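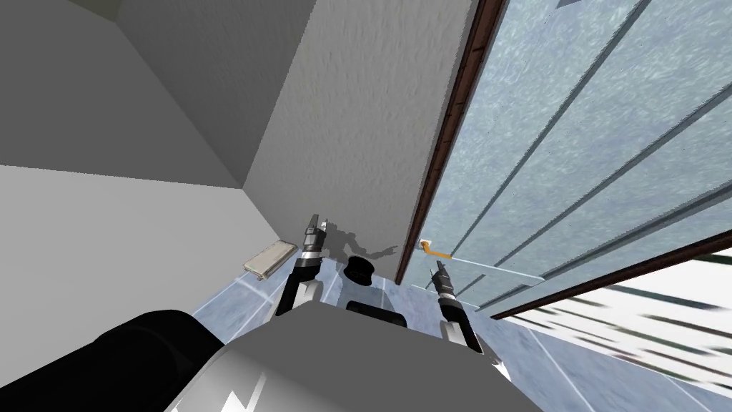
すりガラスの掃除というのは、やった人にしか分からない種類の家事である。透明な窓なら、拭けば外の景色がくっきりして家族も「お、きれいになったね」と言ってくれる。すりガラスは違う。拭く前も白っぽく、拭いた後も白っぽい。まだらに曇った青灰色の大きなガラスに細長い桟が何本も走り、こげ茶の木枠の脇にオレンジ色の小さな取っ手がついているような扉ともなると、見た目は洒落ていても、汚れは曇り模様にまぎれて堂々と居座る。ある晴れた朝、斜めから日が差して、手の跡がいっせいに浮かび上がる。当店の「Tarkero すりガラス用クリーナーセット」は、そういう朝を迎えてしまった方のための商品です。

## Tarkero すりガラス用クリーナーセット

**内容**

- 洗浄液「Tarkero」 1本
- 馬毛ブラシ（幅広・柄つき） 1本
- 桟用の細ブラシ 1本
- 拭き上げ布 3枚

**製造元** Jindholm（洗浄液）、Lungu工房（ブラシ）
**香り** なし。正確に言うと、湿った石のような匂いが一瞬します。
**お届け** ご注文から4日以内に発送

## なぜ専用品なのか

型板ガラスやすりガラスの表面には細かい凹凸があります。そこへ台所の油、手の脂、たまに猫の鼻が触れると、汚れは溝の底に入ります。普通の布で力いっぱいこすると、山の部分だけがきれいになり、谷には汚れが残ります。おまけに布の繊維まで置いてくる。掃除をしたのに綿ぼこりが増えるという、納得のいかない結果になります。

Tarkeroは泡の立たない弱アルカリ性の液です。泡が立たないので、洗っている気分はまったく出ません。お客様から「本当に洗剤ですか」というお問い合わせをいただきますが、洗剤です。液を馬毛ブラシに含ませ、小さな円を描いて動かすと、谷に入った汚れが浮いてきます。あとは水を含ませた布で取り、乾いた布で押さえる。ここで「拭く」と書かずに「押さえる」と書いたのには、当店なりのこだわりがあります。3枚目の布は予備です。たいてい床に落とします。

## 使い方

1. 乾いた馬毛ブラシで、ガラスと桟のほこりを上から下へ払います。
2. 液を小皿に出し、ブラシの先だけにつけます。ガラスに直接スプレーしたい気持ちは分かりますが、木枠に垂れます。
3. 桟で区切られた一区画ずつ、円を描くようにこすります。欲張って隣に手を出さないこと。
4. 水で湿らせて固く絞った布で、液を取ります。二度繰り返してください。
5. 乾いた布を当て、軽く押さえて水気を吸わせます。
6. 桟の際と角は細ブラシで。綿棒で代用できますが、終わるころには綿棒の山ができます。

取っ手まわりは、液を含ませた布で包むようにして汚れをゆるめます。塗装された金具は色によって傷が目立つため、ブラシは使わないでください。扉の汚れの大半は取っ手から手のひら一つ分の範囲に集中しています。時間のない日はそこだけでかまいません。来客の目もだいたいその高さです。

## ブラシについて

Lungu工房のCatinca Pănaさんは、もともと靴ブラシを作っていた方です。当店が最初に窓用の相談をしたときの返事は「靴のほうが小さくて楽です」という一行だけでした。そのあと届いた試作品は毛が短すぎ、次の試作品は長すぎ、三本目でちょうどよくなりました。ご本人は一本目がいちばん美しかったと今も言っています。一本目は当店の棚に飾ってあり、窓には使えません。

毛は先端を切りそろえていないため、一本ごとに表情が違います。毛並みが少し右に寄っているものもありますが、不良ではありません。左利きの方から好評です。使用後はぬるま湯ですすぎ、毛先を下にして吊るしてください。上に向けて立てると、水が柄のほうへ下りて木が割れます。

## 使えないもの

- フィルムを貼ったガラス（曇り模様がシールの場合も含みます。爪で端がめくれたらシールです）
- 和紙、障子、和紙調の樹脂パネル
- 金箔や銀引きの装飾ガラス
- 白木、オイル仕上げの木枠（必ず養生テープで保護してください）
- 漆喰や凹凸のある塗り壁。扉のすぐ横が白い塗り壁というお宅は多いので、壁との境目には乾いた布を一枚挟んでおくと安心です。壁の染みは当クリーナーでは落ちません。むしろ輪郭がはっきりします。

## 旧製品をお使いの方へ

以前扱っていたOrnlowの窓用クリームは、販売を終了しました。よく落ちたのですが、蓋が開かないという欠点がありました。開いた方からは高い評価をいただいていました。お手元に残っている場合、Tarkeroと混ぜずに、先に使い切ってからお切り替えください。固まったクリームは水で戻りません。試しました。

## よくいただくお問い合わせ

**一本でどのくらい使えますか。**
室内扉の片面で計算すると、41回分です。丁寧な方はもっと少なく、面倒くさがりの方はもっと多くなります。

**浴室で使えますか。**
ガラス部分には使えます。水垢には効きません。水垢は酸性の洗剤の担当で、こちらは油と手の脂の担当です。続けて使う場合は、間に十分な水洗いを挟んでください。

**頻度は。**
目安は季節に一度。5月と年末だけというお客様もいらっしゃいます。店主の自宅もその組です。

**布だけ買えますか。**
買えます。3枚組で、備考欄に「布のみ」とお書きください。「ぬののみ」と書かれると一瞬考えますが、対応いたします。

## 返品・交換

未開封の品に限り、返品を承ります。洗浄液は開封後の返品ができません。ブラシの毛抜けは最初の二、三回はどうしても出ますが、それ以降も続くようでしたら交換しますので、抜けた毛は送らずに、写真だけお送りください。以前、封筒いっぱいに送ってくださった方がいました。

在庫は現在54セットです。次回の入荷は、Lungu工房の気分と馬毛の入荷しだいとなります。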